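Search this site
Type and press enter

Flistdale fabric swap is back, and I've already bought too much

September 3, 2023

The fabric swap at Flistdale has opened its doors again after the summer break, and I went along on the first morning with two empty bags (a mistake, as my cupboard will tell you). It's in the old Varela shop on the corner, with trestles down both sides and the remnants sorted by colour, more or less. By the till they'd run out of sorting and just piled things up.

The organisers tell me 2,000 pieces were handed in over the summer, which is almost double what they had in November. Anything under a metre is free if you bring a piece to swap, and longer lengths go by weight. I took in 11 bits of old curtain lining and felt very pleased with myself until I saw what the woman in front had brought!

Plain cottons went quickly. The loud prints were still there at lunchtime, so of course I came home with one: mint and aqua, absolutely covered in citrus and kiwi slices in yellows and oranges, with "play with a bottle" written across it in curly script. No idea what it means. I love it.

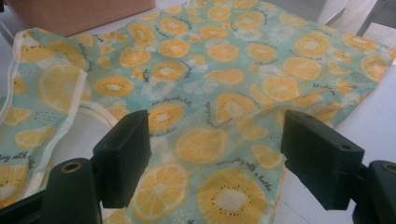 I'm thinking napkins, or possibly a lining for the picnic bag if I can face the zip. It needs a good iron before I cut anything, and I want to keep the biggest slices whole, so there'll be some muttering over the pattern pieces.

The swap runs until the end of the month, and there's a beginners' hemming table at the Dustitz end of the room with space for 30 people over the day. Bus 41 stops outside. Bring your own bags, and maybe fewer than I did.

We use cookies to remember your settings. Accept all / Manage choices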